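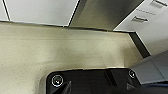 Evaluation of the Cesorberg gripper kit for small household tasks

Student project report, August 2021
Group: Kavinda Ranasinghe, Stela Marinescu, Julián Aguirre
Supervisor: Bahman Talebi

1. Introduction

In our course on applied automation every group must choose one product and review it as a customer would do. Our group selected the Cesorberg gripper kit, which is sold as an add-on for light robot arms. The kit contains a gripper, a bracket for the wrist, a set of screws and a printed guide. The seller, Sanwood, offers it to schools at a price of 853 euros, with a support contract for one year.

We wanted to know three things. Is it possible for students without much experience to mount the kit? Does the gripper hold common objects from a kitchen in a reliable way? And is the support service worth its money? We did not compare the kit with products of other sellers, but we mention the Chiba kit, which the group before us reviewed in December, where the difference is important.

2. Mounting

The mounting took us longer than the guide promises. The guide says 40 minutes and we needed a full afternoon. The main difficulty was the order of the steps. On page two the reader is told to tighten the bracket, and only later he learns that the cable should be placed first. Stela wrote to the support, and Diarmuid Rafferty from Sanwood answered on the same day with a corrected order of steps. After this we started again and had no more problems.

The tool that comes with the kit is too short for a comfortable work. We used a longer one from our workshop.
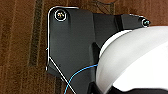
Student Project Reports, Vol. 4, p. 40

The screws have bright round rims and are easy to find also from above. The wires are more delicate. On our arm a thin white wire and a light-blue one pass over the black bracket, and we think a small clip should be included to guide them. With the Chiba kit such a clip was delivered.

3. Tests

We programmed a simple pick and place routine in the Evik software and repeated it with a cup, a sponge, a spoon and a small box. In total we made 1204 attempts. The cup and the box gave us good results from the first day. The spoon was difficult, as it lies very flat and the fingers must come close to the surface. We lowered the speed for this object and then the results became better, but we could not reach the same level as with the cup.

The sponge was held well, although the force setting had to be changed by hand. A beginner will probably not find this setting, it is hidden in the second menu.

4. Opinion of the group

Julián would buy the kit again for a school. Kavinda and Stela would wait until the guide is rewritten. All of us agree that the support was friendly and quick. We would ask the seller for a longer tool, a cable clip and a clear table with force values for typical objects.

The program files and the full list of attempts are kept with our supervisor.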